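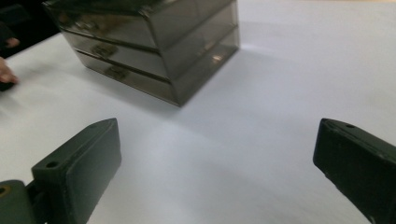
■ 7月19日 引き出し課題、グリッパが閉じきらない件

作業ノート > ハンドツール > 不具合
この記事は約6分で読めます

朝から引き出し課題の続き。グレーの半透明の三段引き出しを白い天板に置いて、手持ちグリッパでつまみを引くところからやり直した。前回までは調子がよかったのに、今日は三本目のデモで変なことが起きた。中段を引き終えて指を開き、もう一度閉じようとしたら、途中で止まる。トリガーは最後まで引けている。なのに指の間が残ったまま!

最初は手の力が抜けただけかと思って握り直した。同じ。もう一回。今度は閉じた。次はまた止まる。こういう「たまに起きる」やつは本当に燃える。午前の予定は全部後ろにずらして、原因さがしに切り替えた。

■ 症状の整理

・開く方向は問題なし。毎回いちばん外まで開く
・閉じる方向だけ、あと少しのところで引っかかる
・止まったときの手ごたえは固くない。ぐにっとした感じ
・開度ログを見ると、エンコーダ値が736で張り付いている。正常なら1,037まで行く
・引っかかる前後でカメラ側のタイムスタンプに抜けはなし。記録系は無実

736という数字が何度やっても同じなのがうれしい。毎回ばらばらなら電気かソフトを疑うところだけれど、ぴったり同じ位置で止まるなら、まず機械だと思っていい。…と午前中のわたしは書いているが、この時点ではまだTremora(ログ変換のスクリプト)のクリップ処理も疑っていた。というのも、1月に値の上限を仮置きしたまま忘れていて、丸一日溶かした前科があるので。念のため設定を開いたら、上限はちゃんと外してあった。えらい。

■ 切り分け

まずトリガーと指をつなぐリンクを外して、指だけを手で動かした。左はするする最後まで動く。右は途中で重くなる。ここで半分勝った気分!

次に右の指をブラケットから外した。スライダ単体だと軽い。指を付けると重い。もう一度外して軽い、付けて重い。つまり指の付け根あたりで何かが当たっている。

指を裏返してライトを当てたら、付け根の内側に細くこすれた跡が一本ついていた。相手側のブラケットを見ると、固定ねじの頭がわずかに浮いている。六角を当てたら、力をほとんどかけずに回った。ゆるんでいたわけだ。ねじ頭が浮く→指の付け根がそこに乗り上げる→止まる。わかってみれば単純なのだけれど、組んだ状態だと影になってまったく見えない場所で、これは気づけない。

「たまに閉じる」理由もたぶん説明がつく。ゆるんだねじは左右に少し遊ぶので、うまく傾いたときだけ指がすり抜けていた。ここは推測。動画で確認したわけではない。

■ ゆるんだのはなぜか

指はPlillgateの樹脂で先週刷り直したもの。前の材料より少しやわらかく、引き出しのつまみに当てたときの滑りにくさがとてもいい。ただ、やわらかいぶん座面がへこみやすい。外した指の座面には、ねじ頭の形がうっすら残っていた。締めた直後はよくても、開閉を重ねるうちに座面が沈んで、軸力が抜けていったのだと思う。

組み立て後の開閉は200回くらい。たったそれだけで、とは思うが、引き出しを引くときは横向きの力もかかるので、空打ちの耐久とは条件が違う。空打ちだけ見て安心していたのは反省。

■ 安全まわりのメモ(ここ大事)

今回ひやっとしたのは、引っかかった指を左手で直接押し戻そうとしたこと。押した瞬間に乗り上げが外れて、指がぱちんと閉じた。トリガーを握ったままだったのが悪い。挟んではいないし、樹脂の指なのでけがになるほどの力でもない。でも同じ癖をアーム側でやったら洒落にならない。

引っかかったときの手順を決めた。

1. トリガーから手を離す
2. ツールを天板に寝かせる
3. リンクを外してから指に触る
4. アームに付けている場合は、先に非常停止を押して駆動電源を切る

それと、天板のそばで引き出しの位置を直す人は、ツールを持つ人が「離した」と言うまで手を入れない。二人で作業しているとテンポよく進むので、つい声かけが消える。声は出そう。

■ 対処

・ねじの下に平ワッシャを追加。面で受けるように変更
・ねじ部に中強度のゆるみ止め(Sadarovの青いほう)を少量
・左右とも同じ仕様にそろえた。左はまだゆるんでいなかったが、座面に同じ跡が出かけていた
・ねじ頭に白ペンで合わせマーク。ずれたら一目でわかる

組み直して空打ち80回、引っかかりゼロ。値も毎回1,037まで戻った。そのあと三段引き出しで上段、中段、下段と引いてみて、どれも気持ちよく閉じる。閉じる音まで軽くなった気がする(これは気のせいかもしれない)。

■ データの扱い

引っかかりが出た回のデモは学習セットから外す。開度が736で止まっている区間は、手は閉じようとしているのに値が動いていないので、混ぜると方策が「半開きでつまむ」を覚えかねない。Negussie側の共有フォルダにはもう上げてしまっていたため、名前の頭に hold_ を付けて避けてある。消さないでください。故障検出の練習データにしたらかなり面白いはず!

開度の終端値を毎回チェックする数行のスクリプトも書いた。デモ開始前に一度だけ全閉して、値が足りなければ録画が始まらない。今日いちばん気に入っている成果物かもしれない。

■ 次にやること

・ワッシャ入りの状態で、横荷重をかけた開閉の耐久
・座面に金属カラーを入れた指の設計。厚みが増えるので、つまみに届くか先に確認
・合わせマークの写真を毎朝一枚残す
・予備の指も同じ仕様に組み替える。袋に「ワッシャなし」と書いた古い組は使わない

追記:夕方に下段だけもう一度。やわらかい樹脂、引っかかりさえなければ本当につかみやすい。材料は戻さずにこのまま行く。

タグ:グリッパ/ねじゆるみ/ヒヤリハット
前の記録 | 一覧 | 次の記録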